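Home | Notebook | Bench | Stores | Archive | Log in

Cups, stand, and what we drink out of
4 min read

2021-12-13

Picked the cup question back up after leaving it in a drawer since June. For anyone joining late: the break corner has a cup problem, the shop has opinions about it, and I was the one who said "how hard can it be" within earshot of Consuelo. So it's mine.

Where things stood. The plain thin cups from Lozano are finished, and I won't be mourning them. They were fine for water. With coffee in them you held the rim with two fingertips and walked fast. Eustaquio took to nesting two together, then three, which did wonders for his fingers and very little for the supply budget. I ordered a carton of 2,000 in the spring thinking that would see us into next year. It did not see us into fall.

Replacement is the Pavham cup, white paper with a tan band around the lower part. The band is rippled, so there's some air between your hand and the coffee, and the rim is rolled properly all the way around. I like it. I'm trying not to like it too early.

Second half of the problem is the stand. Consuelo brought in the one from Merari, wire on a round wooden foot, on the theory that cups which live in a holder don't get knocked into the drawing trays. I cleared the beige table for it this morning (two boxes of gaskets and somebody's lunch container, the latter now a cold case) and put the stand out with some cups. 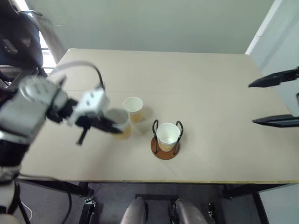
Pavham cups and the Merari stand on the beige table, one cup in the holder.

Notes on the stand, in no order:

The foot is heavier than it looks. I pushed on the wire with one finger, then with a bit more malice, and it slid before it tipped. Good. Sliding I can live with. Put felt under it at some point.

The rods curve out at the top into a pair of hooks. Consuelo says they're for hanging mugs. I say they're for catching sleeves, and I have a cardigan that agrees with me. We've left it there.

A cup set in the middle sits fine if you lower it straight. Come in at an angle and the band rubs on the wire. Did it 30 times with an empty one, checking the ripples as I went, and they were a little flattened on one side by the end. A cup here has a working life of one coffee, so I'm not writing to the manufacturer.

Lifting out is easier than putting in. You want to take it by the band and go up. Everyone's instinct is to pinch the rim, and a pinched paper rim goes oval and then the lid won't seat. I pointed this out to Eustaquio, who told me he has been picking up cups without supervision for years.
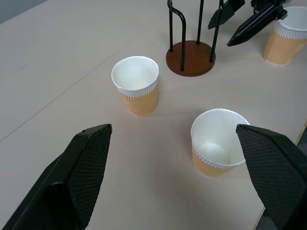
Then the heat. Filled one of the old cups (last of the line, found behind the filters) and one Pavham from the same kettle, same height, and held each until I wanted to put it down. Old cup: 11 seconds, and I was being brave. Pavham: I got bored before I got burned and went to answer the phone. Not a number you can plot, but I know which one I'd carry up the stairs.

Left that Pavham standing full through lunch. No weeping at the seam, bottom still firm. The tan band had gone a touch soft where my hand had been, which might be the band and might be my hand.

Price. Tenex quoted 3,585 for the year, cups and lids together, delivered. Pavham direct wants more per carton and won't split one. Tenex carries the same cup. I rang twice to make sure it was the same cup, since last time "equivalent" meant a different cup in a bad mood. Same stock code both times, from two different people, so I'm inclined to believe it.

Still to do:
- felt for the stand
- lids: try the flat ones as well as the domed
- ask Tenex if the first carton can come before the break
- find out who owns the lunch container, then decide whether I want to know

Leaving the stand on the beige table for now. If it's in your way, move it, but please move it back - the last thing I put out "for now" ended up holding a door open in the paint room.

Comments (3)

Eustaquio Carrillo
Three nested cups was a prototype. You're welcome.

Consuelo Hinojosa
They are mug hooks. I have the box with the drawing on it if you need to see it. Also yes to the flat lids, the domed ones hit my nose.

Eustaquio Carrillo
Lunch container might be mine. What color is the lid?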